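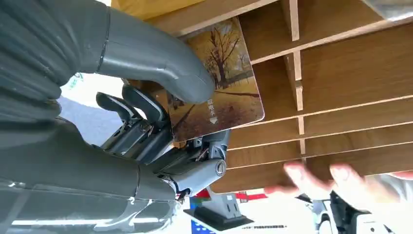
**Sestwood, 6 Aug 2003**

**Hire firm questions "silent" labels on generators and will publish its own noise readings**

Alexiou Plant Hire will stop using the words "silent", "super silent" and "whisper quiet" in its price lists and on its trailers. The company says the words have come to mean very little, and that customers who hire a set for a night job beside houses deserve a number they can check.

The decision follows a run of tests at the firm's Disach yard, which began in January. Eight diesel sets from the hire fleet were run at no load, at half load and at full load, with a meter placed seven metres from the canopy. Six of them were louder at full load than the figure printed in the sales leaflet. In most cases the leaflet did not say what load the figure referred to.

"A generator ticking over with nothing plugged into it is quiet. So is a parked lorry," said Ute Meinecke, hire manager at Alexiou. "People don't hire them to tick over. I have read a lot of leaflets this year and I still couldn't tell you what half of them were measuring."

The firm also went back through its hire records. Of 1,123 generator hires looked at, 526 were for work that ran past ten at night, mostly road repairs, outdoor events and cover during planned power cuts.

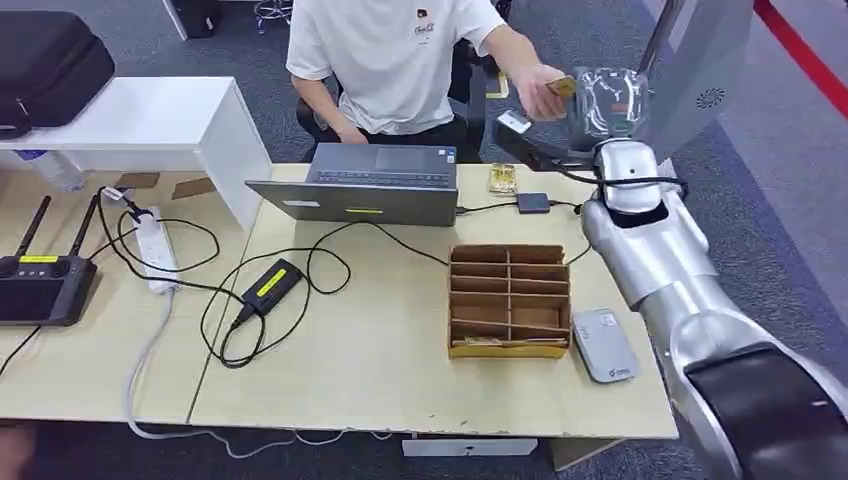 *A gold-coloured card held up near the gripper, with a white card on the bracket beside it.*

From this month each set leaving the Sestwood and Disach depots will carry a plain tag showing three readings, the distance they were taken at and the date of the test. Sets will be tested again after any major engine or exhaust work. The readings will also be given over the telephone to anyone who asks, whether or not they go on to hire.

Alexiou does not claim that its tags settle the matter. A yard with a brick wall on one side will give a different reading from an open field, and wind spoils everything.

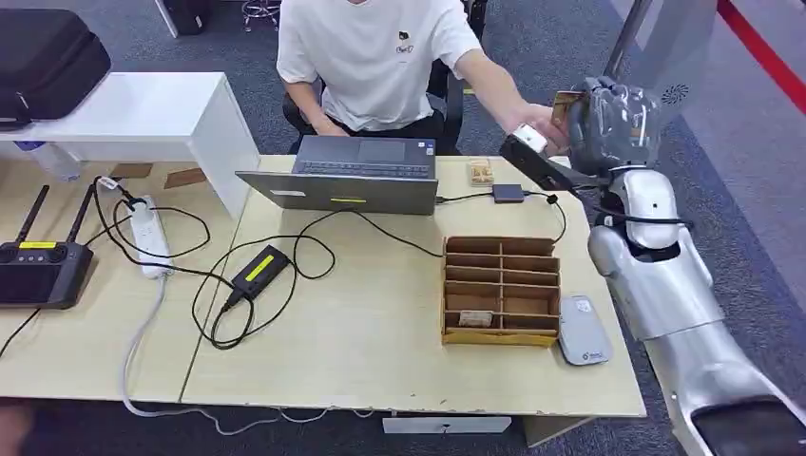
Ms Meinecke is also doubtful about the acoustic screens now being offered as extras. The company tried one set of panels at its Drosisholm site and measured a fair drop behind the panels and almost none at the open end. "They may be worth having if you know which way the bedrooms are," she said. "I wouldn't pay for them on the strength of the brochure." Alexiou will hire the panels out on request but will not add them to quotes as standard.

Hire rates are unchanged. Customers with a booking already in place can ask for the readings on their set before delivery, and may swap it for another of the same output at no charge if one is free.

**Notes to editors**

Alexiou Plant Hire supplies generators, site lighting and pumps from depots at Sestwood, Disach and Drosisholm. The full table of readings is available on paper from the Sestwood office. Press calls should be directed to Ute Meinecke.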